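Trikau Tabletop Arm Kit: Set-Up Guide
Section 6: Laying Out the Table and Making Your First Pick

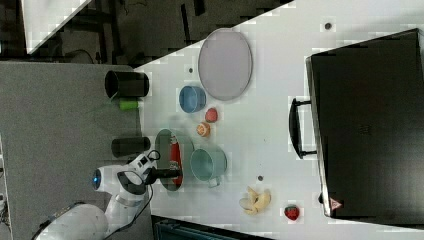 Set-Up Guide, Issue 6, p. 60

Search this guide Go Clear

Last updated 2019-07-14

By now the arm is bolted down and the Ovura software has found it (if it hasn't, go back to Section 5, I'll wait). This is the part I like best, because you finally get to move stuff around! I use dishes and fruit for my layout, with a long red piece in an oval dish as the first thing to go for. You can raid your own kitchen, no need to match mine.

Before you start

Keep the stop button where you can slap it without leaning over the table. I mean it. I keep mine by my left hand and I've hit it more times than I'd like to admit.

CAUTION: Power the arm down before you reach in to move a dish. Pausing in the software isn't enough, the joints are still live.

Setting out the table

1. Wipe the table and let it dry.

2. Put your target dish within easy reach of the gripper. A shallow oval one is nice, the fingers can get down to what's in it without bumping a tall side.

3. Lay one long object lengthwise in the dish. Long things are forgiving on a first try.

4. Spread out the rest: a mug, a bowl, a plate, a banana, a strawberry, whatever you've got. Leave a hand's width between the dish and its neighbors.

5. Look at the cable by the gripper. It should hang in an easy loop and run back along the arm. If it pulls tight when the wrist turns, let out some slack now.

Note: Cups lying on their sides are fine as long as they're out of the path. I tip mine over for the harder exercises in the next section.

Your first pick

6. Power up and choose Slow in the Ovura menu. Please don't skip to Normal, I know it's tempting.

7. Jog the arm until the fingertips are just over the dish, close to the object, and stop there.

8. Open the gripper and lower it a little at a time. The step size is 2000 out of the box, and I cut mine way down for soft things.

9. Close gently, lift straight up, and hold for a breath or two before you go anywhere with it.

10. Put it back down in the dish and save the position. Name it something you'll recognize next week (I have one called "thing2" and no clue what it does).

CAUTION: If the arm stops and you get code 2069, it met more push than it expected. Hit stop, clear the spot, and start again from step 6.

Reader comments

jirel_fan: Step 5 saved me, my cable was way too snug.

Radoslava Michalík: Does the slow setting stick after a restart? Mine went back to Normal in February and I squashed a peach.

berchtold: @Radoslava you have to save it as the default, it's under Motion.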